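# Folding demos with two hand-held grippers – what counts as a clean take? 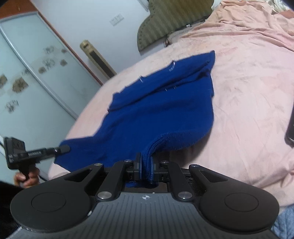

Writing up house rules for our cloth folding demos and getting stuck on grasp rules. We have 211 takes so far, done by different people in their own bedrooms, and everyone grabs differently. Some pinch one layer right at the hem. Others do it like with the blue knit on the pink sheet, where the jaws have a thick bunched fold between them and the second gripper is only touching the corner with its tip. Is that a valid grasp or should it get tossed? Also phones left lying on the bed next to the garment – ok or not? I'd like a rule I can put in one line, the Dollero guidelines we started from only say "secure hold" and thats it.

Need to send something out by tomorrow so rough answers are fine.

**posted by tilano_fold**, 22 October 2019

---

**Candela Paredes**

Did this for a season on the Sternberg set, towels and shirts mostly. What we ended up with:

- Bunched grasp is fine if the task is pick up, drag or flatten. Not fine for folding, you can't place an edge you don't have hold of.
- For folds: jaws on the hem or a corner, as few layers as you can manage. Don't fuss over exactly one layer on knits, people will spend 30 seconds fishing for it and then you've got a take full of fishing.
- Touching without closing is its own thing. Label it "contact" or "pin", don't call it a grasp. Holding a corner down with one tip while the other hand pulls is a perfectly good move and you want it in there.
- Regrasp allowed, but let go all the way first. No sliding the jaws along the cloth half open.

Phones: off the bed. Same for chargers, remotes, other laundry. Unless clutter is on purpose, and then write it in the take notes.

Don't toss the old ones!! Tag them. We deleted 129 takes in July for "bad grasp" and then wanted every one of them back when somebody added a flattening task.

One line version: *close on the edge you mean to move, or say it's a pin.*

---

**escobar_bench**

just toss anything that looks messy, robot learns what you show it. we only keep takes where both grippers are closed on fabric the whole time

---

**Candela Paredes**

@escobar_bench whole time?? How do they approach or let go. You need the open part too, otherwise where does the release come from.

---

**escobar_bench**

ok not the WHOLE time. from first grab to last. still think the tip touching thing is sloppy but we do pants only so maybe its different with knits

---

**marrow77**

Depends what the takes are for, which you didn't say. Couple of things from our sheet anyway:

Have one person check the first 3 takes from every new operator before they do more. Saves a lot of arguing later.

Start pose written down. Is the garment crumpled or laid flat, front up or down. We left that out and nearly half our sweaters started already halfway folded.

Hands stay on the handles. If you have to fix the cloth with your fingers, stop and start the take over.

Wide lens bends everything near the edges so keep the work in the middle if you can. Agree on clearing the phone.

---

**tilano_fold**

Great, thank you. Going with grasp / pin as two labels and keeping the old takes tagged. It's for folding AND flattening, should of said. Start pose wasn't in my draft at all, adding it now. Will the labels go per take or per hand?

---

**Candela Paredes**

Per hand. Left and right do different jobs half the time.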